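Fridge shelves and the wrist problem

Nov 6, 2025

I've spent most of this month on one task in the Unden kitchen set, the one where the arm has to get something off a refrigerator shelf. I'm writing down what changed in the planner before I forget why I changed it.

The old setup was simple. Stirov, my planning layer, took a target pose for the gripper, solved inverse kinematics once, and passed the joint goal to a sampling planner with a time limit of 2 seconds. On countertops that was fine. Inside the fridge it failed a lot, and the failures looked random until I started logging which IK solution had been picked. A seven-joint arm has plenty of ways to put its hand at the same point, and many of them park the elbow where a door or a shelf already is.

So the first change was to stop trusting a single solution. Stirov now samples 32 candidates per target, throws out the ones in collision, and ranks what's left by clearance at the elbow and wrist. The planner gets the whole ranked list as a goal set. It costs a bit more up front and saves a lot of dead searches.
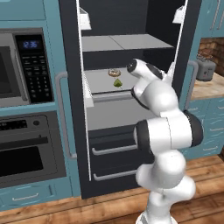

Wrist beside the middle shelf, elbow out to the right. Doughnut at the back, green item in front of it.

The doughnut is the awkward one. With the green piece in front, a straight push along the shelf is blocked, and coming down from above leaves little room under the upper shelf. The planner has to come in from the side at a shallow angle. I added an approach cone to each target so it can try a spread of directions, and I widened the cone on the side with more free space.

The second change was collision geometry. The fridge model came in with one convex hull per door, which filled in the space between the door bins. The arm was avoiding air. I split the doors and bins into separate boxes and set the padding to zero on the shelf lip only. It took an afternoon and should have been the first thing I checked.

I ran 50 seeds with the new settings and kept the full logs in Cunov, my replay tool. Seed 527 is the one I keep going back to. It finds a path, but the wrist flips halfway through and the trajectory smoother can't take it out. I suspect the clearance ranking is rewarding a solution on the far side of a joint limit.

Next on the list is feeding in noisy object poses from Hyun, the perception node, in place of the simulator's ground truth. I expect the approach cones will need retuning when that goes in. The config files are in the usual branch, and the door geometry is a separate commit if you only want that part.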